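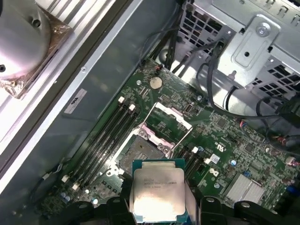
Lirkier recorded the drums for their third album in July, in a disused grain store outside Kiltby. The building has a decay time of almost 8 seconds when empty, so producer Kvido Baláž spent the first two days hanging wool blankets from the roof beams and measuring again after each one. He stopped at 17.

"Past that point the cymbals were fine but the floor tom had gone dead," he says. "We took two down and left it."

The finished record, Sendale, runs 57 minutes and was tracked mostly live. Guitars went through a pair of small combo amps placed back to back, with one ribbon microphone on each and a third in the stairwell. The stairwell signal is the one heard most clearly on "Uibo," where it carries the whole second verse while the close microphones are muted.

Vocals were left until last and done in a carpeted office next door. Baláž used light compression on the way in and rode the level by hand during the mix – a slow method, and the reason the closing track took four days.

The vinyl edition is limited to 1,030 copies and comes from a separate master with less low end and a wider gap between sides. The running order also changes. "Uibo" moves from fifth to second, away from the inner grooves, where its high harmonics distorted on the first test pressing. A second test pressing was approved without changes.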